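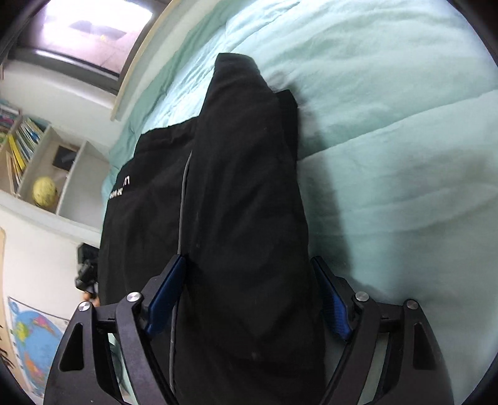
Sandro Rinaldi
Wednesday

Updated the Pramanik editor to version 5 this morning and the autocomplete stopped seeing anything in our shared folder. Version 4 was fine with the same project an hour earlier.

Nothing shows up when I build. The code compiles and the tests pass. It's only the editor that underlines every import in red. 400 warnings in a project that had 7 yesterday.

Things I tried: cleared the cache, deleted the index folder, restarted, opened the project fresh from a new checkout. Same result each time. 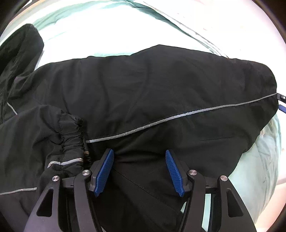 It does work if I copy the shared folder inside the project. I don't want to do that, the Brudton build reads it from where it is now and two other projects point at the same place.

Turned on the index log. The new version skips any folder reached through a symlink. It writes one line, "outside root, ignored", and moves on. Couldn't find that in the release notes.

There is a setting for it under Project > Sources, called "Follow external links". It was on in 4. The update set it to off and didn't ask.

Switched it on, reindexed, back down to 7 warnings. The reindex was slow on the Farton repo, so start it before lunch.

Still open: the setting doesn't save per project. I have to turn it on again for each one. Filed a bug with the log attached. If anyone has it sticking between projects, tell me which file you put it in.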